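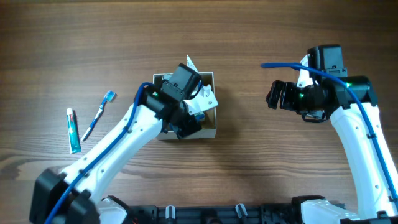

Progress report, hygiene kit packing, Shirima store room
Feb 25, 2026
To: Lucie Després, Celteris
From: Urszula Górecki

Quick one, the full accounts come with the next claim.

Where we are. 305 kits finished and closed. Target for this grant is 400, so 95 to go. Of the finished ones, 202 have gone to Asau and been signed for. The rest are on the shelves by the door, labeled, waiting on the van.

What goes in. Same list as we agreed in November: toothbrush, toothpaste, bar soap, washcloth, comb, small pack of tissues. No razors, no mouthwash. Asau asked about adding shampoo sachets, I said not on this budget. Happy to be overruled.

Boxes. Switched from the zip bags to small open cardboard boxes for the packing stage, lid goes on at the end. Better for stacking. Slower to fold. The first delivery came in a size too shallow and the toothpaste stood up over the rim, Grokent took those back, credit note recieved.

Packing order. We tried it a few ways. What works now is tissues and soap first, then comb, cloth down the side, toothbrush and toothpaste last. The last two stay out on the table next to the box until the rest is in. Before that we kept finding brushes at the bottom under everything, or a box with two tubes and the next one with none. Slamet Raju checks each box before it's taped. Errors are down a lot but I don't have a clean figure for you, we only started writing them down this month.

Spend. Toothpaste and brushes all bought and paid. Soap bought, one invoice still open. Cartons over budget a little because of the folding time, not the price. Tissues under. Overall inside the line, Waldemar Tomaszewski has the spreadsheet and will send it to you directly.

Problems
Labels. Printer smears on the glossy stock. Gone back to the plain paper ones.
Space. One table is not enough when a delivery is in. Bogdan Szewczyk is lending us a second from the upstairs office, needs to be back by the end of the project.
Combs. Short by one carton. Chased twice. If they don't turn up we buy locally and it will cost more, I'll tell you before we do it.

Next
Finish the remaining kits. Second run to Asau once the van is confirmed. Short feedback form in with the next 100 boxes, one side of paper, asking what got used and what didnt. Asau will collect them.

One request. Can we move the leftover tissue money to cartons? Small amount, same heading I think. A yes by email is fine, I'll put it in the file.

Urszula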